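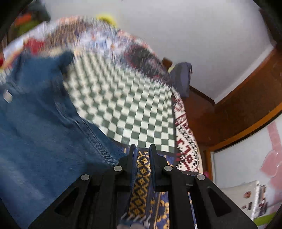
Re: [sarndale-families] Looking for the Tully cousins who went west

Print this message | E-mail this message

From: Gráinne Ó Conaill
To: sarndale-families list
Date: 2/17/21

Ruairí Mulligan wrote:

> Hello all, I'm new to the list. My grandmother grew up in Sarndale
> and wrote letters for years to two cousins, both girls, surname
> Tully. The letters stopped after one of them married and moved
> away. I have a first name for the husband (Walter) and a
> postmark from Fernach, and that's it. I've tried the big search
> sites and get pages and pages of Tullys. Is there any point in
> going on? And if I do find a living relative, how do I say hello
> without scaring them half to death?
> Ruairí

Ruairí, welcome! And yes, yes, yes, please go on. A postmark and a husband's first name is more than I had when I started looking for my aunt's bridesmaid, and I ended up having lunch with her (she ordered pie for both of us before I'd sat down).

First thing, forget the Tullys for now and go after Walter. If your cousin married and moved, she'll be under his surname in everything that came later, so you want the marriage. The Sarndale parish index is searchable by the bride's maiden name and it gives the groom's full name. Roya Tabrizi typed up the last batch, 745 entries, and she also put in the witnesses, bless her. Look hard at those witnesses! The other sister is very likely one of them, and if she was already married by then you've got her new name too.

Second, Fernach. It's a small place and the post office there handled mail for the farms all around it, so don't assume they lived in town. The Fernach library has the old phone directories on the open shelf, and they'll look up a name for you if you write in. They charge for copies, but I think the first 16 pages are free. Deok-su Son on this list has been there in person and may know if that's changed. Deok-su, are you reading?

Do you still have the envelopes, by the way, or only the letters? People throw the envelopes out and I could weep. Check the flaps, because my aunt's crowd always wrote the return address on the back.

Now the hello. I've written a lot of these and I have come to love a plain paper letter. One page. Say who you are, say who your grandmother was, give one small thing out of the letters that only family would know, and put your phone number and e-mail at the bottom. Don't send the whole family tree the first time! I once mailed a man a chart with 200 names on it and he told me later he took it for a bill. Put in a copy of a photo if you've got one, never the original. Then wait. My bridesmaid took until July to answer and I had quite given up on her.

If it comes back marked unknown, try the neighbors on either side. I got one of my best replies ever that way, from a woman who had bought the house and kept a box from the attic.

Isauro Huerta has a Walter in his Zandero line who married a Sarndale girl. Probably a different Walter, but drop him a note, he's lovely about sharing.

Do tell us your grandmother's maiden name and which street she lived on, if you know it. I'm all excited now and I'd like to get looking tonight.

Gráinne

Print this message | E-mail this message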